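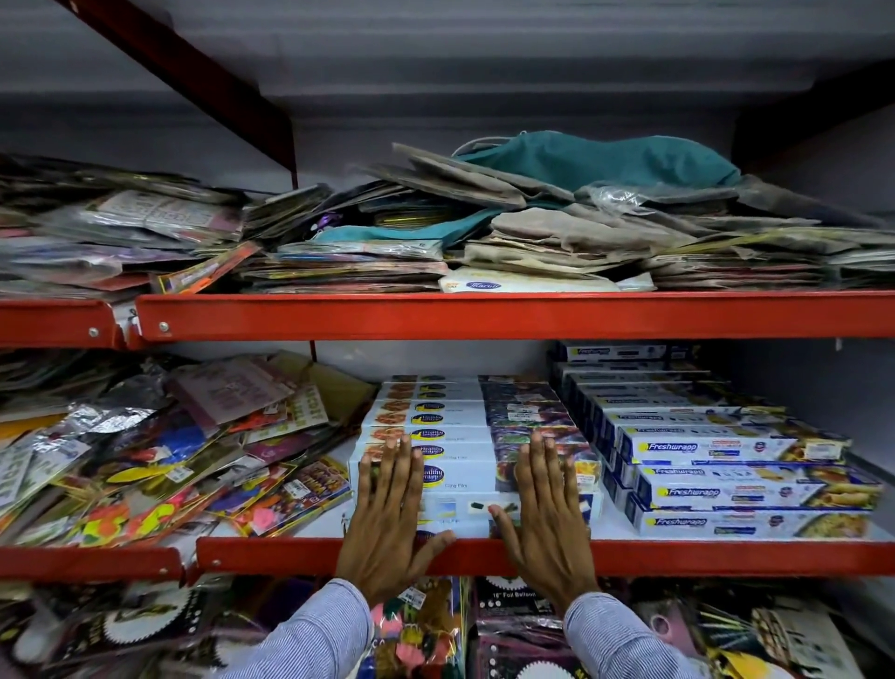
Party packets and folded bags share the top shelf of a red storage rack in the Getetach stockroom.

GETETACH OPENS ITS STOCKROOM SHELVES TO SMALL SHOPS THIS SEPTEMBER

Getetach, the household and party goods wholesaler that many neighborhood shopkeepers have known for years as the place to go when the balloons run out on a Saturday-sized crowd, is pleased to announce that its back stockroom will open to small retail customers beginning in September. Until now, orders had to be placed from the printed list at the front counter and brought out by staff. Under the new arrangement, which the company is calling Flistel, registered shopkeepers will be able to walk the aisles themselves, look over the goods on the shelves, and buy in quantities that make sense for a small store.

The idea came out of a great many conversations at the counter. Owners of corner shops and gift stores kept telling us the same thing: they loved our prices, but they did not have room at home or in the shop for a full carton of anything, and it is awfully hard to choose a birthday banner from a line of type. They wanted to see the colors. They wanted to hold the packet and feel how thick the paper bags were. We heard them, and it took us longer than we would have liked, but we are very happy to be able to say yes.

"My parents ran a little store, and I remember my mother coming home with a whole case of candles because she couldn't buy fewer," said Takeshi Sakai, who manages the stockroom for Getetach. "We were still putting those candles on cakes when I was in high school. I think about her quite a lot when we talk about pack sizes, and I would have loved for her to have somewhere like this to shop."

The stockroom currently carries 2,865 separate lines, covering party decorations, gift and carry bags, food wraps, kitchen disposables, and seasonal goods. Of these, 610 will be offered in the smaller Flistel quantities from the first morning, with more to follow as suppliers agree to them. Prices for full cartons remain the same, and customers who prefer to order from the list and collect at the counter are welcome to go on doing exactly that.

A good part of the summer has gone into the shelves themselves. The red metal racks are staying, as they are sturdy and everybody on the staff knows their way around them, but what goes where is being thought through again from the customer's side of the aisle.

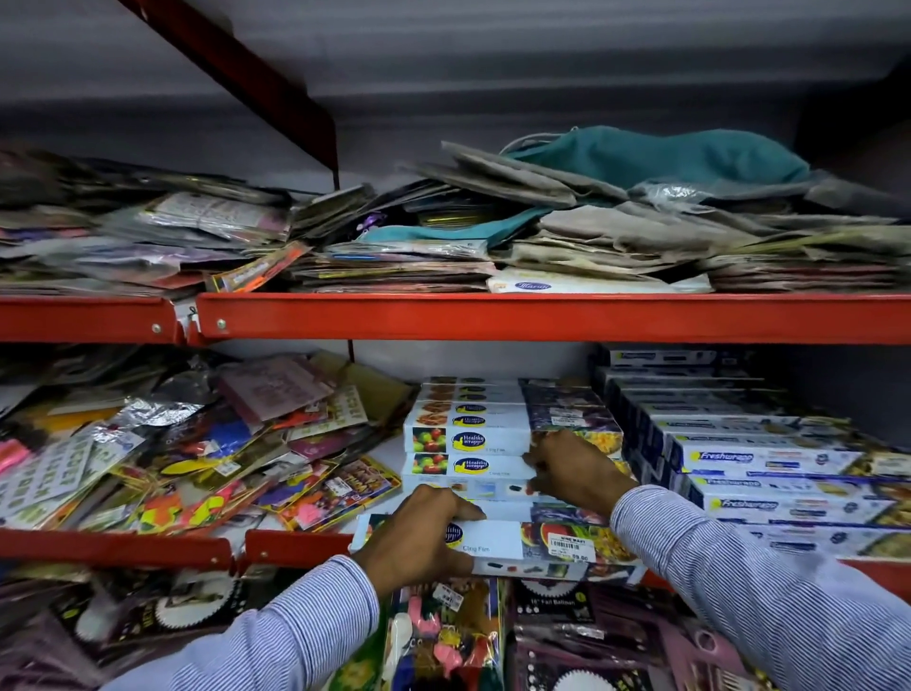 Cling film and other boxed kitchen goods will be kept at an easy reach wherever the racks allow it, so that a shopkeeper with a cart can lift down what is needed without calling for a stepladder. Soft goods such as paper bags and cloth bags can go higher, being light. The party packets are the biggest job by far – they slide, they tangle, and no two suppliers seem to cut their sleeves to the same size – and they will be sorted into open bins by occasion and then by color, with a sample of each pinned at the front.

Riku Kuroda, who looks after customer accounts, has been walking the aisles with a notebook and a few patient shop owners. "I had everything arranged by supplier in my head, and the first lady I brought through asked me where the baby shower things were," Kuroda said. "They were in seven places. She was very kind about it, and she did find everything in the end, but I went straight back to my desk and started over."

Shelf labels and price cards are being printed by Yoshida, our longtime neighbor and supplier of counter stationery, in a large, clear type that can be read from the middle of the aisle. Stock counts will be kept through the Hurix system already in use at the front counter, so an item picked up in the back will ring up in the usual way.

Registration for Flistel is free for any shop that already holds a Getetach account, and new accounts can be opened at the counter in a few minutes with a business card and proof of address. The first 60 shops to register will be invited to an early morning preview, with doors opening at 7 a.m. and tea and pastries on the packing table. Each shop may bring up to 2 people, and we do suggest comfortable shoes.

Regular stockroom hours will be 8 a.m. to 4 p.m. Carts are provided, and staff will be on hand to help carry purchases to the loading door. Shopkeepers with questions, or with a favorite item they would like to see in a smaller pack, are warmly encouraged to ask for Riku Kuroda at the front counter.

About Getetach
Getetach supplies household, kitchen, and party goods to independent shops and market traders.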